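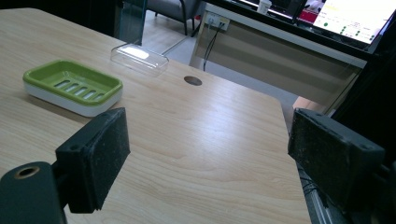
3.2 Choosing a backup link for the remote sites

When we first sat down to plan the backup link for the field stations beyond Illthorpe, we had a fairly simple picture in our heads. Each station would keep its ordinary cellular modem, and a second path would take over whenever the first one went quiet. It took us most of a winter to learn how much is hidden in that word "quiet" – a link can stay up for hours on paper while hardly a single message gets through it, and the people at the far end will (quite rightly) call that an outage.

We therefore began with the logs. Bello Edet went through 396 dropouts recorded by the Enberg gateway and sorted them by how they ended, which was slow and patient work and deserves more thanks than one line in a paper can give. More than 70 of them had never triggered the switch to the backup path at all. In nearly every one of those cases the modem still held its registration with the tower, so the gateway saw a healthy link and left things as they were.

The change we settled on is a small one. Every station now sends a short test message to the server at Tudov and waits for the answer to come back. If four messages in a row go unanswered, the gateway moves all traffic to the second carrier and stays there until the first path has answered 100 test messages without a miss. We did try a gentler rule for coming back, and we were fond of it for a while, but at the Sani station it had the gateway hopping between carriers through much of January, and each hop cut off whatever voice call was in progress.

Tamunoemi Afolabi suggested that voice calls be allowed to finish on the old path wherever they could, with only new calls going to the new one. We took that advice, and the call records in Section 4 were all made with this setting turned on. The test messages do use up a little of the monthly data allowance – we come back to the cost in Section 5, along with the question of whether stations that send very little traffic really need to test so often.

Figure 4. Soap dish with a green slotted tray and white base on a light wooden tabletop.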